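## Fault note: grip force dropout on the Obi arms, kitchen drawer task

The drawer task has been paused since Friday. During run 349 of the bottle transfer, the hand controller on one arm stopped reporting finger current for two seconds and then resumed with the last good value still in its buffer. The planner read that value as live data and continued. The bottle was dropped from a low height onto the drawer floor. It did not break, the stop was pressed, and the run was logged as a class B fault.

Before Friday we had treated the dropout as a logging problem. A search of the archive shows that it is older than we thought. Of 687 runs recorded since August, two others contain the same gap. Both fell in the approach phase, with the fingers open, so the stale value had no effect on the motion.

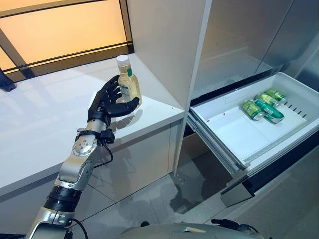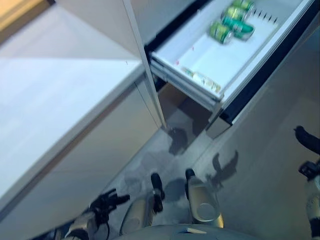

The Fornora hand driver publishes finger current and finger position on separate channels, and only the position channel carries a timestamp. When the current channel stalls, the driver repeats its last message with no flag. Our grip monitor checks for low current, so a repeated message with a healthy value passes every time. Grip on the bottle depends heavily on that check, as the black fingers cover part of the label and the head camera cannot confirm contact behind it. The cans in the drawer are a separate matter. They lie on their sides and can roll, and the planner holds their positions from the last clear view. If a stall happens over the drawer, the arm may be working from both an old current value and an old can position.

The cause of the stall itself has not been confirmed. Swapping the wrist module made no difference on the bench. Flexing the wrist cable by hand reproduced the gap on one occasion, which is not enough to rule out the Plostura bus adapter.

Changes in place until further notice:

- The grip monitor now compares current against finger position and stops the arm if one changes without the other.
- The driver wrapper adds its own timestamp on receipt of new data — repeated messages no longer count as new.
- Transfer speed over an open drawer is cut by half.
- No reaching into the drawer while the arms are enabled, including to straighten cans between runs.

Flamard has the logs from all three runs and is checking the adapter firmware. The cable will be replaced before the next session, and the old one should be tagged and kept. Anyone with older recordings of the transfer task stored locally should copy them to the fault folder, with the driver version in the file name.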